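# Dorar grasp ranking module: review after one month of bin picking

**Reviewed:** the Dorar grasp ranking method, as packaged by Latthorpe, running on our own KUKA arm with a two-finger gripper. Test code by Darragh Kavanagh.

Dorar takes a depth image of a bin, samples 63 candidate grasps, and ranks them with a small network that learns from the robot's own attempts. Labels come from the gripper: if the fingers stop short of fully closed after the lift, the attempt is logged as a success. No hand labeling is required. The Drenley baseline we used before ranks grasps by surface geometry alone and does not learn.

## Setup

Installation took most of a Wednesday. The calibration script is good. The documentation for the finger-width threshold is not, and the default value marks thin handles as failed grasps. Change it before collecting anything.

## Results

We ran 3000 attempts with mixed household objects and toys, then froze the network and tested both methods on the same objects.

| Method | First-attempt success |
|---|---|
| Drenley baseline | 51% |
| Dorar, frozen | 63% |

The gain comes mostly from long objects. Dorar learned to close across a handle near its midpoint, and the baseline often chose an end. Hollow shapes improved less. Clear plastic did not improve at all, a limit of the depth input that no amount of retraining will fix. 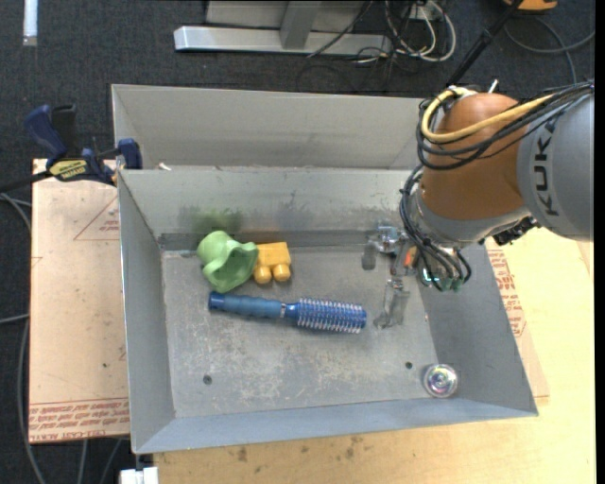 Objects close to a wall are the other weak point. The ranking score includes no term for finger clearance, so a high-scoring grasp can be unreachable. We added the clearance check from the Szűcs planner as a filter, at a cost of 8 ms per cycle. It should ship with the module.

Clamp the bin. A shift of a few millimeters during collection corrupts the wall model, and the software gives no warning.

## Verdict

Recommended for labs with time to collect their own data. For transparent parts, keep looking. The April release is said to add a second camera input, which we have not tested.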